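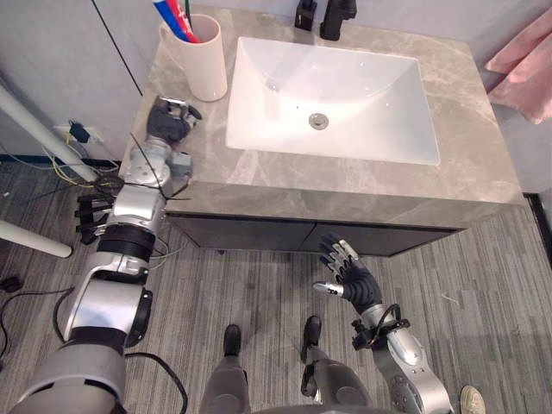

Behrouz Nazari writes that the last set of tips dealt with the heads and skipped the pinch roller, and that on his Colari the roller was the whole fault. The tape wandered, the treble came and went on one channel, and two cassettes were chewed before he looked at the rubber. He asks for the complete cleaning order, with the roller in it, and for a word on belts.

Cassette deck care at home
Revised 16 Oct 2024

The order below applies to most front-loading decks with one or two wells. Portable recorders follow the same order with less room to work in.

Before opening the well

Switch the deck off at the wall. Remove the cassette. On most decks the plastic window in front of the well slides upward off the door with light pressure from both thumbs. If it does not move, look for two small screws at the lower corners. Do not lever it with a screwdriver.

With the window off, the path is visible from left to right: erase head, record and playback head, capstan shaft, pinch roller. Auto-reverse decks have a capstan and roller on each side. On many decks the head assembly only rises when Play is engaged, so you may need to press Play with the power on and the well empty, then pull the plug while the heads are up. Some decks with electronic controls drop out of Play after a few seconds if no reel is turning. Pull the plug before that happens.

Cleaning fluid

Use isopropyl alcohol of the highest strength the pharmacy sells. Rubbing alcohol with added oil or fragrance leaves a film and is unsuitable. Metal parts (heads, guides, capstan) can be cleaned with it freely.

Rubber is a separate question. A quick wipe with isopropyl does no measurable harm to a sound roller, but repeated soaking dries the surface. For rollers I use Patasex rubber cleaner, or water with a drop of dish soap followed by plain water. Either works. Let the roller dry fully before a tape goes near it.

Cleaning order

1. Heads. Moisten a cotton swab, press out the excess, and wipe across the face in the direction of tape travel. Change swabs when brown shows. Stop when one comes away clean.

2. Tape guides. These are the small forks at the side of the head. Oxide collects in the corners, where a swab is too wide. A wooden toothpick wrapped in lint-free cloth reaches them.

3. Capstan. Hold a damp swab against the shaft while the shaft turns, if the deck allows it. Keep the swab on the side away from the roller so that it cannot be pulled in. A dark ring that will not shift with alcohol can be taken off with a fingernail. Never scrape a capstan with metal.

4. Pinch roller. Turn it by hand against the swab for several full revolutions. A healthy roller is matte and evenly dark. A shiny band in the middle indicates glazing. A roller that is cupped, cracked or sticky should be replaced.

5. Well floor. Remove loose fibers with a dry brush.

How often

Every 30 hours of playback is a common recommendation and a reasonable one for tapes in good condition. Old tapes of unknown history shed more. After any tape that squeals, clean the deck before playing another.

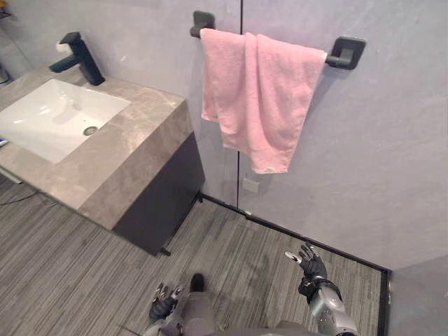 The interval for the roller is the same as for the heads. Cleaning only the heads gives a bright sound for an hour and then a slow return of the earlier trouble, as the roller goes on laying oxide back onto the tape.

Belts

A worn belt shows itself in three ways. Speed is low or drifts. Play starts and then stops. Fast wind works in one direction and stalls in the other near the end of the side.

Order by inside circumference and cross-section, measured on the old belt laid flat. Allow for stretch: the replacement should be slightly smaller than the old one measures now. Belts that have turned to tar cannot be measured, and in that case the path must be measured with thread around the pulleys. Cheng sells belts singly by size. My last flywheel belt from them was stock number 1873, a flat type, 300 mm, and it suited the Etesier two-head deck without adjustment. It will not suit other models, so measure.

Tar residue comes off pulleys with isopropyl and patience. It stains skin and cloth. Wear gloves and put newspaper down. Clean every pulley groove before fitting the new belt, and handle the belt by its outer face only.

Set the speed after a new belt has run for an hour. The trimmer is usually a small hole in the back of the motor. Play a test tape with a 3 kHz tone into a frequency counter or a tuning app, and turn the trimmer with a plastic tool in very small steps. If no test tape is at hand, a commercial cassette compared against the same album on CD gets close enough for listening.

Demagnetizing

Opinion is divided on how often this is needed. Once a year is plenty for a deck in ordinary use. Power off, all tapes out of the room. Switch the wand on at arm's length, bring it slowly to each metal part without touching, then withdraw it slowly to arm's length again before switching it off. Switching off close to the head leaves it worse than before.

Storing tapes

Store cassettes on edge, in their cases, wound to one end. Keep them off the top of speakers and away from radiators. A closet on an inside wall is better than an attic or a basement. Steady temperature matters more than a particular temperature.

A tape that has not been played in years should be wound fast to the end and back once before playing. This loosens layers that have stuck and evens the pack. If it binds, tap the shell flat against the palm on each side and try again.

Shells with a lost pressure pad can be rescued. The pad is the small felt square on a spring behind the center opening. A donor pad from a blank cassette of the same type drops in if the shell is held with screws. Welded shells have to be cracked along the seam with a thin blade and the reels moved to a new screw-type shell.

Labels

Write on the paper insert as well as the shell. Shell labels dry out and fall off, sometimes inside the deck. I number both and keep a list; number 124 lost its label inside a car player and was identified only from the insert.

Readers' notes

Genji Yoshida: For sticky reel tables, check the grease before blaming the belt. Mine had set hard. I removed the old grease from the cam gear, put back a trace of plastic-safe grease, and fast wind came back in both directions.

Agreed, with one caution. Take a photo of the cam gear before lifting it. On most decks it must go back at the same tooth, or the heads will rise at the wrong point.

Replacement rollers are sold by outside diameter, width and shaft diameter, and all of these have to match. Measurements for the Colari will be added in November.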